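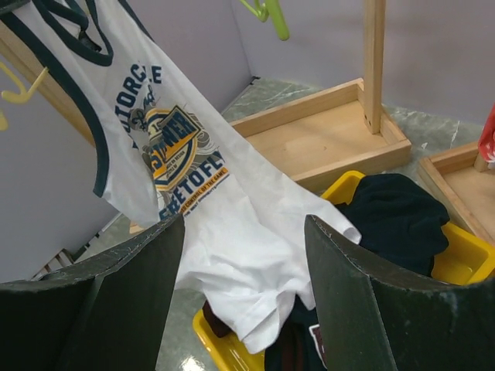

Print this page
E-mail this page

# Skimov Thrift Tags

A table of hand-copied price tags and labels from secondhand clothing shops, with one row per garment. Version of December 2022.

## What is in it

The main file, `tags.csv`, has 1,775 rows and 12 columns. Each row gives the shop code, the garment type, the size as printed, the size as the shop sorted it, the fiber content, the country of origin, the asking price, and a short note on wear. The remaining columns are the row number, the rack, the week, and the initials of the person who copied the tag.

Ten shops took part. Three of them dropped out before the last round, so only 7 have prices for every week.

## How it was collected

Dariusz Czerwiński copied most of the tags by hand, and Nikola Głowacki typed them up and checked them against the paper sheets. Where the two disagreed, the paper sheet was used. Garments with no readable label are kept, with the fiber column left blank.

Sizes were a problem. A shirt marked M often hung with the larges - shops sort by eye - so both sizes are recorded and neither was corrected.

## Known gaps

- Shoes, belts and bags are left out.
- Children's sizes are mixed between age and height. Do not compare them without converting first.
- Shop J4 rounds every price up to a whole number.
- "Cotton blend" was copied as written, with no percentages.
- Wear notes are short and not graded. "Fine" from one person may be "faded" from the other.

## Use

Open the file as UTF-8. Commas inside the notes are quoted. The script `sizes.py` groups the printed sizes into wider bands and writes a second table - it does not touch the original.

You may copy and change the data if you keep the name of the set with it. Send corrections to Nikola with the row number and the column.

Print this page
E-mail this page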